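Snack drawers are back at the Drusetville hall

Good news for anyone who has been bringing their own biscuits in a carrier bag – the snack drawers are back! I popped into the side room on Monday and had a good nose round, and I'm very pleased to report that Lilla Fodor has found us a proper home for all the wrapped bits and pieces that used to live in a heap by the kettle.

It's a stacking plastic unit with smoky brown see-through drawers and white handles, and it sits on the white table. I do like a drawer you can see into (well, sort of see into, it's quite dark plastic). Panya Wongsuwan was after wicker baskets, and we had a bit of a debate, but baskets don't keep the dust out and they snag my cardigan.

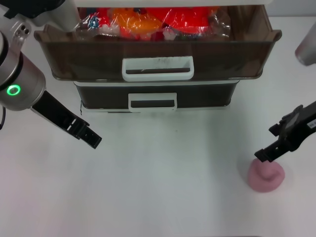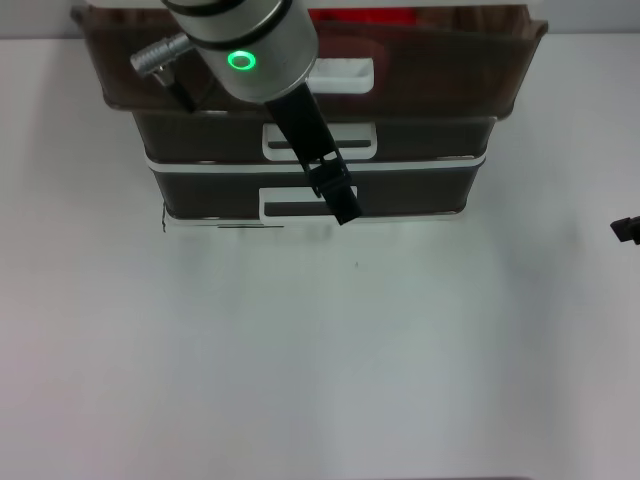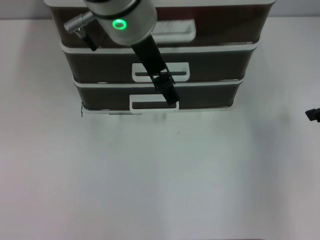
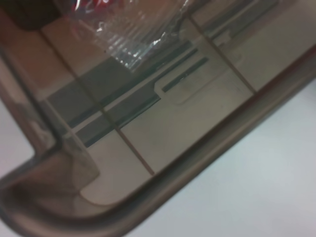
What goes where

The top drawer is for wrapped sweet things, the middle one for savoury, and the bottom one for tea bags and those little sachets of sugar that get everywhere. Please keep to it if you can. Matvii Didenko has promised to write some labels, and his handwriting is a good deal better than mine, so I'm leaving him to it.

Everything in there needs to be in its own wrapper, please – no loose cake, however nice it is. Home baking is still very welcome on the side table on Flandside quiz nights, and Tudur Jenkins says he'll be doing his bara brith again for the next one (I've already put my name down for the end slice).

Money for the tin

The tin took 21 pounds in April, and that all went on restocking. Most things are 50p, drinks are separate, and the tin is on the windowsill now. If you only have a note, ask Khrystyna Ostapchuk, who usually has change in her bag.

One small request from me. Pull the drawers by the handle and push them right back in when you've finished. I caught my sleeve on an open one and very nearly had the whole lot on the floor!

If there's something you'd like to see in the drawers, write it on the pad next to the tin. So far we've had two votes for ginger nuts and one for pickled onion crisps, and I'm afraid that one was me.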